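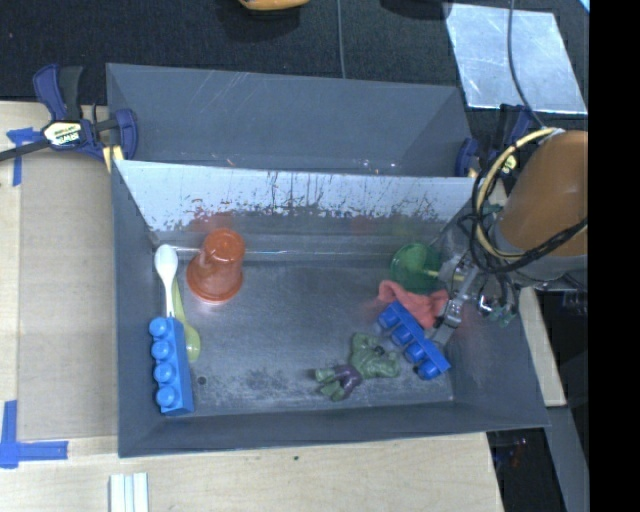
Why Do Sneakers Come in "Limited Editions"?

Last updated: December

Say a shoe company called Skullis makes a sneaker. It could make a million pairs. It makes 473. Did the factory run out of rubber? No. The factory has plenty of rubber.

A limited edition is a thing made in a small number on purpose. When there are fewer shoes than people who want them, the shoes get harder to find, and grown-ups start setting alarms for 5 in the morning. This is called scarcity. You have seen it at home, when there is one slice of pizza left and suddenly everybody is hungry.

The day the shoes go on sale is called a drop. Nothing falls. Some stores hold a raffle, where you put your name in and, if you are lucky, you win the chance to pay full price. It is an odd sort of prize.

Sometimes two companies make a shoe together. That is a collaboration, or "collab" if you are in a hurry. Skullis might team up with Ruddock, which makes raincoats. The new shoe will probably be yellow and cost more than either company would have dared to charge alone.

Then come the resellers. They buy shoes and sell them again for a higher price, often without ever putting a foot in one. If the price drops later, they own a lot of shoes in the wrong size.

Are limited sneakers better at being shoes? Mostly they are the same shoe in a different color. A 9-year-old wearing a plain pair can run just as fast, and is allowed to step in puddles.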